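Clalell
Products > Gripping > Two-finger grippers > Umance

Umance two-finger gripper
Demo unit + open day notes

Skip to: What it is / Open day / What's in the box / Fingers / Wrist camera / Mounting / Questions from the day / Ordering

What it is

Electric two-finger gripper for small arms. Long tapered fingers, pointed tips, matte black. Made for picking small everyday things off a flat table, one at a time, without a new set of fingers for each one.

Good for: test benches, teaching labs, short-run packing, sorting trials.
Not good for: heavy castings, anything hot, anything dripping with oil. Ask us about the Feruston line for that.

Sold as gripper only, or as a kit with the wrist camera. Most people take the kit. If you already have a camera over the table you may not need ours, but read the camera part first.

Open day, February

We ran the Umance all day at the Clalell showroom. Doors at 9, coffee gone by 9:30. Sorry about that. More next time.

Format was simple. White table, one arm, a few objects, and whoever was standing nearest got to choose what went on the table next. No fences of brochures, no slides. You could watch the arm from the front and the wrist camera view on the monitor beside it, and most visitors ended up watching the monitor.

We kept the program short on purpose:

Morning: single object picks. Wood block, cube, wrapped snack, then whatever came out of people's bags and pockets. Keys were popular. Keys are also hard, flat on a table like that. We got some and missed some.

Midday: finger change. Done live at the bench, with people leaning in. Two screws per finger. One screw went on the floor and was found under the radiator. Bring a magnetic tray if you have one, we now do.

Afternoon: place and stack. Blocks onto blocks, then blocks into a shallow box. Slower than the picking, fewer people stayed for it, but the ones who stayed asked the better questions. See below.

The fingers on the demo unit are the same pair we have had on it for ages. We did not put a fresh set on for visitors. Scuffs are part of the deal with a demo unit and you should see what the finish looks like after real use, before you buy one.

What's in the box

Gripper only:
- Umance gripper body
- 1 pair long fingers, fitted
- Finger screws, spare set
- Hex key
- Cable to controller
- Printed quick start (the short one)

Kit adds:
- Wrist camera with bracket
- Camera cable, strain relief clips
- Calibration card
- Uysal software license, 1 seat

Not in the box: arm, controller, power supply, flange adapter. Adapter is a separate line on the order form becuase there are too many flange types for us to guess.

Fingers

Long taper, narrow at the tip. Recessed slot runs along the inside face of each finger. Keeps the weight down, and it gives you somewhere to fix a pad if the job needs one.

Bare fingers are fine for wood, cardboard, hard plastic. For slick wrapping we suggest the soft pads, sold by the pair. On the day we ran bare fingers in the morning and pads after lunch. Pads grip better on film but they pick up dust, so wipe them down between batches. A damp cloth is enough. No solvent on the pads please, they go gummy.

Edges will scuff. That is cosmetic. Change a finger if the tip is bent, if the two tips no longer meet, or if there is play at the screw after tightening. Always change both together. One new finger and one old finger will close off center and you will spend an afternoon blaming the software.

Finger pairs in stock: long taper, short taper, flat. Custom shapes on request, send a drawing or a sample part.

Wrist camera

Sits behind the fingers and looks out between them. You get both fingers in view at all times, plus the table ahead. Some visitors asked if the fingers get in the way. They do take up the lower corners. We leave them in on purpose, it is the easiest way to tell where the tips are compared to the part, both for the person driving and for the Uysal software.
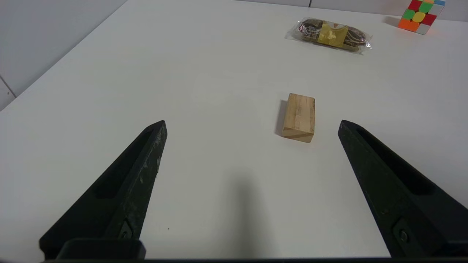
Umance wrist camera view, wood block ahead of the open fingers. Wrapped pastry and Rubik's cube farther back.

Light matters more than people expect. A white matte table with soft overhead light gives faint shadows and an easy edge to find. Shiny wrap throws highlights that move when the arm moves, so if you handle film or foil try a lower light angle before you start changing settings. Dark parts on a dark table, dont bother, put a sheet of paper down.

Calibration: use the card, follow the screen. Do it again after a finger change or if the bracket gets knocked. Takes 5 minutes once you have done it a couple times. First time, longer.

Mounting

Bolt the adapter to the arm flange. Gripper to adapter. Cable down the arm with slack at the wrist, clip it at the elbow. Turn the wrist by hand through its full range before power on and watch the cable. Then do it again with the camera cable in place, if you have the kit.

Do not hang the gripper from the cable while you look for the screws. We have seen it done.

Set the open width in software for the part, with a bit of room each side. Full open on every pick works but it is slow and you will knock over the neighbors.

Questions from the day

Can it pick something it hasn't seen before?
With an operator driving, sure, if it fits between the fingers. Running by itself depends on your software and what you set it up with. Bring us the part and we'll try it.

Will it crush a wrapped snack?
It can if you set the force too high. Start low and go up in small steps. Grip across the middle, stay off the crimped ends, they fold and the thing swings.

Which way should a block be lying?
Easiest with the long side pointing away from the gripper so the fingers close on the two long faces. End-on grips work too but it tips more.

Does it work with my arm?
Probably, if we have an adapter for the flange. Send the arm model and a photo of the flange. Please do send the photo, drawings are often out of date.

Can I drive it by hand, no Uysal?
Yes. Open, close, width, force, all available from the controller. Uysal is for the camera side.

How loud?
Quieter than the coffee machine. You can talk over it. We did all day.

Can I buy the demo unit?
No, we need it. Used units come up now and then, ask to go on the list.

Next demo

Bench demos by appointment, Monday mornings. Two people per slot is comfortable, more than that and somebody is looking at a back. Bring your own parts, up to 5 kinds, a few of each. Tell us beforehand if they are food, so we can clean the fingers and lay fresh paper.

Can't come in? Ship the parts and we run them on camera for you, you get the recording plus our notes on fingers, pads and force. Parts come back with it. Unless they were edible, then no promises.

Ordering

Part no. 294, Umance gripper only
Part no. 294-K, Umance kit with wrist camera
Part no. 294-P, soft pads, pair
Fingers: state long, short or flat
Adapter: state arm model

Teaching labs, ask for the school price before you order, we can't apply it afterward. Orders of 100 pairs of pads or more ship from the warehouse and take a little longer.

Returns: unused in original box, fine. Used, call us first.

Downloads: quick start, full manual, outline drawing, finger blank drawing. The full manual is being updated, the section on pads still shows the old part number. Use the one on this page.

Related: Feruston heavy-duty gripper / Uysal software seats / Flange adapters / Calibration cards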